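How do I get a hand cream mark out of a yellow upholstered ottoman?
Posted by Huia Henare, 10 October 2025
Category: Home & Living > Upholstery & Fabric Care > Stains

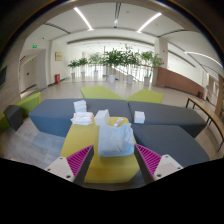
What should I use first on a greasy mark on upholstery, a dry powder or a wet cleaner?

Use the dry powder first. Grease has to be lifted out before any water goes near it, and cornstarch left on for a few hours will take up a good part of it.

That much I have worked out from reading other threads here. My trouble is with what comes next. The mark is hand cream, on the flat top of the ottoman, near one corner. It is oval, the length of my thumb, and darker than the yellow around it. I gave it two rounds of cornstarch, three hours each, and vacuumed between them. The mark is paler but still shows in side light.

The cover does not come off. There is a tag stapled to the underside with the letter W on it and the maker's name, Noralum. The fabric is a flat weave with no pile. The ottoman gets used as a table more than a footrest, so wipes, tissues and small boxes live on it, and I would like to keep using it that way.

Specific points I need help with:

1. Is dish soap safe on a W fabric, and at what strength?
2. How do I avoid a ring around the cleaned area?
3. Are baby wipes all right for small spills, or do they leave something behind?
4. Should I put a fabric protector on afterward?

I have a spray bottle, a wet/dry vacuum with a small upholstery nozzle, and plenty of microfiber cloths.

Vitik

W means water-based cleaners are acceptable. S means solvent only, WS means either, X means vacuum only. The letter tells you what the fabric will tolerate and says nothing about the padding underneath, so the aim is to keep the moisture in the top layer.

Strength: 5 ml of clear dish soap in 1,000 ml of lukewarm water. Do not go stronger. Residual soap is the usual cause of a spot that comes back gray a month later, as it holds onto dust. Use distilled water if your tap water is hard.

Procedure:

Test on the underside, or low on a side that faces the wall. Dampen a white cloth, press for ten seconds, and look for yellow on the cloth. If color transfers, stop there and call a cleaner. Saturated yellows can bleed, and a colored cloth makes the test hard to read. Let the test patch dry fully before deciding.

Vacuum the top panel.

Pour 100 ml of the solution into a bowl. Whip it with a fork and work mostly with the foam. Apply it to the mark with a folded cloth, from the outside edge toward the middle. Press and lift. Rubbing a flat weave roughs up the yarn, and that will show in side light for as long as you own the piece.

Wait two minutes. Blot with a dry cloth. Repeat until the cloth comes away with no grease on it. Three passes is typical for hand cream.

Rinse with plain water on a fresh cloth, then blot again.

Now the ring. A ring forms where the wet area meets the dry area, as dissolved soil travels outward and settles at the boundary. Put the last rinse over the entire top panel, seam to seam, with a lightly misted cloth. The seam then becomes the boundary and nothing shows. Follow with the upholstery nozzle, one slow pass in each direction, overlapping by half.

Dry it with a fan across the surface, no heat. Leave everything off it overnight. Cardboard boxes left on a damp panel can leave a square outline, and printed packaging can transfer ink.

On wipes: they are fine for a single fresh drip if you follow with a cloth dampened in plain water. Used daily they build up a film, particularly the lotion type. A damp microfiber cloth does the same job.

On protector: wait until the panel has been dry for two full days. One light coat. It buys you time to blot and does not make the fabric stainproof. It works better on water-based spills than on oily ones, so hand cream can still mark it.

Esov

i just use baby wipes on mine and its been fine for years. mine is dark brown though so maybe it doesnt show. for grease try shaving foam

Chauke

Agree with most of what Vitik wrote. Two corrections from doing this for a living.

First, cornstarch. After two rounds it has taken what it is going to take, and a third adds little. But vacuum out every trace before you wet the panel. Starch left in the weave turns to paste and dries as a pale, stiff patch that people mistake for a bleach spot. Use a soft brush attachment and go over the mark from four directions.

Second, the tag. On stapled covers I have seen the tag refer to a previous fabric — the frame gets recovered and the old label stays on. If there is any sign of a second row of staples underneath, ignore the letter and rely on your patch test.

I would skip the shaving foam. Many of them contain perfume and glycerin, and both are awkward to rinse from a fixed cover.

If the mark is still visible after three passes, stop. A fixed cover with foam padding should not be soaked a fourth time on the same day. Let it dry for two days and look again, as a damp panel reads darker than it is.

For regular use as a table, a flat tray under the boxes and packets will save you most of this. Keep tubes of cream upright in a cup with the caps closed. Lying on their sides, they seep when something heavier is set down on them.

Huia Henare

Thank you. One row of staples, so I am trusting the tag. The patch test showed no color on the cloth. I did the three passes and the full panel rinse last night and it is under the fan now. I will leave it the two days before judging. The seam at the back corner looks slightly darker than the rest, but that side got the most water.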